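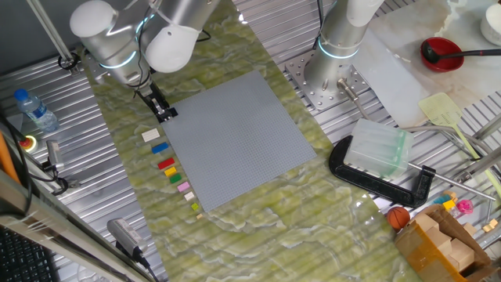

Fleludberg College of Education, Academic Board, June session. Chair: E. Verbeke. Minutes: M. Pimentel.

## 1. Enrollment

Registry reported 1,342 applications for 600 places. Noiphan campus figures are still outstanding.

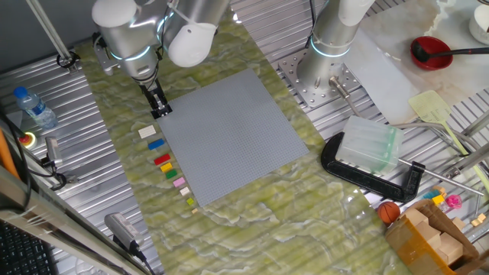 The revised intake form was approved with one change to section C. Marcelino Pimentel asked that program codes be shown by color on the printed copy. Proposed order, as for the bricks beside the gray baseplate: white, blue, red, yellow, green, pink. Agreed.

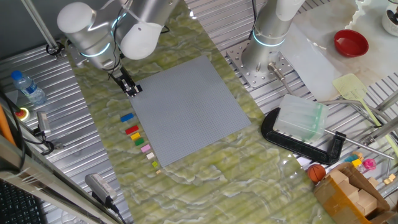 ## 2. Affiliation renewal

Provbridge file submitted, 57 pages. Annex 4 returned for signature. Action: Verbeke.

## 3. Library

Derico catalog transfer: 907 records rejected for missing shelf marks. Re-run before next session.

Closed 4:40 p.m.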